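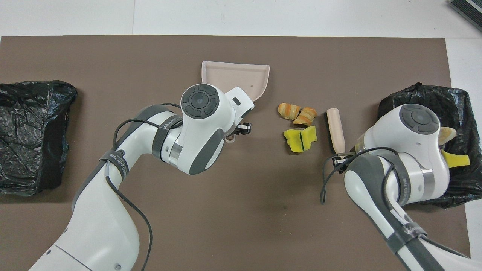
Dustpan in one arm, brush in the other, crumbs pending.

Ivton Two-Arm Bench Station
Demo unit, Hidville showroom

Availability: to order
Viewing: by appointment, mornings preferred
Bench footprint: 155 cm wide, 84 cm deep
Open day: November, doors at 10 a.m.

What you get

Two jointed arms, two grippers, the controller, cabling, and a manual that has been translated into English by someone with strong feelings about semicolons. The table is extra. The mat is extra too, although we will throw one in if you ask Bautista Godoy nicely and before lunch.

The station is meant for small, fiddly, two-handed jobs at bench height. Packing samples, handling trays, tidying up after the people who handled the trays. It won't lift your engine block. It won't make coffee, and we would like the gentleman from the last open day to stop sending us drawings.

About the demonstration

Most showrooms have their arms stack colored cubes. We have seen a lot of cubes. At Hidville the arms clean up a table, which is a job every visitor has done and therefore feels qualified to criticize.

The mess is pastry, bits of yellow sponge, and assorted lumps of a crusty nature. The tools are a dustpan and a brush of the sort you already own. Trash goes in the black bags at the sides of the mat. We didn't build special handles or glue magnets to anything, and visitors are welcome to pick up the brush and check, as long as the arms are stopped and Paula Matei has said so out loud.

A session takes as long as it takes. Some visitors stay for one round and some pull up a chair. If you're after speed, please be warned that your nephew is faster. Your nephew also has to be asked more than once.

Things people always want to know

Pastry is a fair test because it flakes. A cube stays a cube. A piece of croissant, handled with any enthusiasm, becomes a larger number of smaller problems. Sponge is awkward in the other direction: it squashes, it rolls, and it sits on the lip of a dustpan looking at you.

Can you bring your own mess? Yes, within reason. Dry goods only. No glitter. We mean this about the glitter. 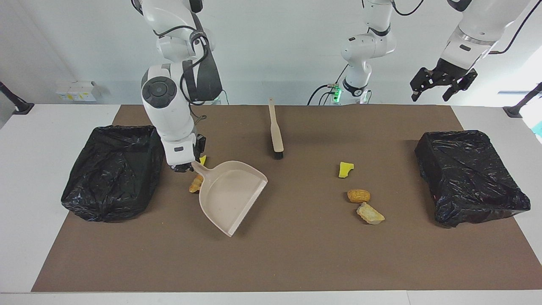 Ghiță, writing in the visitor book after a morning session, was less charmed: "I came for the arms and spent the whole time thinking about the brush. Mine at home has never once stood up by itself. Put the brush on the price list and I'll come back. As for the rest, I'd want to see it with flour before I signed anything."

Flour has been added to the list of things we are thinking about. The brush is not for sale.

Booking a visit

Groups of up to four fit comfortably at the bench. Larger groups can be split, with the second half waiting next door among the Burkley shelving, of which we also have plenty to sell. Leave bags and coats on the hooks by the door and keep your elbows off the table while the arms are moving.

Running costs and extras

Replacement gripper fingers, per pair: 138
Annual service visit: 3,000
Spare brown mat: ask Bautista
Second manual, same semicolons: free

Prices exclude tax and delivery. Floor-standing frame quoted separately. To book, call the Hidville desk before noon and ask for Paula.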